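Home | About | Projects | Work with us | Contact

We use cookies to remember your settings. Accept / Manage

Bench workers wanted for the Drundthorpe repair trial

Clarkier is looking for people who fit and repair computers for a living to take part in a paid trial at our Drundthorpe workshop. We want to know which bench jobs a machine can do yet, and how it compares with someone who does them every day.

Our Worotora arm has had 300 attempts at the first set of tasks. It is good at picking parts out of a tray and slow at nearly everything else. Cables still defeat it, and so do clips that need a push and a twist together. Seating a processor is the job we argue over most, as the pins in the socket bend easily.

What you would do

You will work through 34 short jobs at a normal bench: processors, memory, fans, drives and power leads. We time each one and note any damage. Afterwards you watch the arm try the same jobs and mark its work as you would a trainee's.

Who can apply

You need two years of paid bench work. Experience with server boards helps. You don't need to know anything about robots or programming. Glasses are fine. Please tell us about any hand injury in the past year.

Pay and places

There are 10 places. Each person comes in for three days and is paid for all three, including breaks. Travel within the county is refunded.

To apply, write to the Prendergast project desk at Clarkier with a short work history and the days you can't do.

Last updated: 20 August 2021
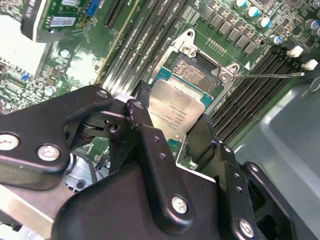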